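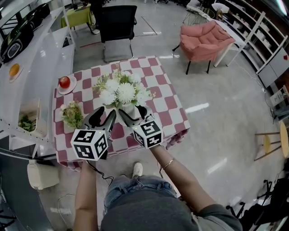 What does Bedoya Driving School teach?

Ordinary driving, to adults, in an automatic or a manual car, up to and past the road test.

About us

Bedoya Driving School is at 709 Setidgate Road in Tokdale, between the tire shop and a dentist. Parking is in back. It is tight, and we are aware of how that looks.

The school was started by Efraín Flores, who failed his own road test twice and has never been allowed to forget it. He named the business after the street he grew up on, mainly to keep his own name off the roof of the car. For the first few years he was the whole staff, and he answered the phone between lessons in a voice he hoped sounded like a receptionist's. We now have Rosaura Puma for that. She sounds like herself and books far more lessons.

Our students are grown-ups. Some have just moved here from a city with trains. Some were always driven by a husband or a sister who has since moved away or lost patience. A good number have held a license for decades and would sooner eat it than merge. We don't take teenagers. They are perfectly nice, and there is a high school program for them with a much bigger parking lot.

The instructors

Griet Bakker teaches most of the beginners. She learned on narrow roads with a canal on one side, and finds our four-lane avenues restful. She will not raise her voice. She will, at times, go very quiet, and students report that this works just as well.

Hernán Huamán handles manual transmission and highway driving. He used to deliver bread and can parallel park a van on a hill while explaining what is wrong with the coffee you brought. Ask him about the clutch only if you have nowhere to be.

Wilmer Inga joined us in June and takes the evening and Saturday lessons, along with anyone who wants to practice in rain. He keeps a list of those students and calls them when the forecast is bad - so if your phone rings during a thunderstorm, that will be Wilmer, sounding pleased.

The cars

We have two small automatics and one old manual hatchback everybody calls Laser, after the sticker a previous owner put on the back window. It has not come off. All of them have a second brake on the passenger side. The automatics also have working air conditioning. Laser has windows.

How it goes

A single lesson is $93 and the starter package is $520, paid up front or in two parts. First lessons begin in the empty end of the fairground lot and stay there until you and your instructor agree to leave it. For one student that took ten minutes. For another it took most of a winter, and she now drives to her daughter's place out of state and sends us postcards from rest stops.

We don't publish a pass rate. People keep asking, so we'll say that most of our students pass, a few need another go, and Efraín is happy to have lunch with the second group.

Getting in touch

Rosaura is at the desk weekdays from nine to five, with a lunch break she takes seriously. You can leave a message at any hour. Please say whether you have a learner's permit, which days suit you, and whether there is something in particular you dread (left turns and the bridge are the usual answers). Bring your permit and flat shoes to the first lesson. Relatives who want to ride along in the back seat should speak to Griet first.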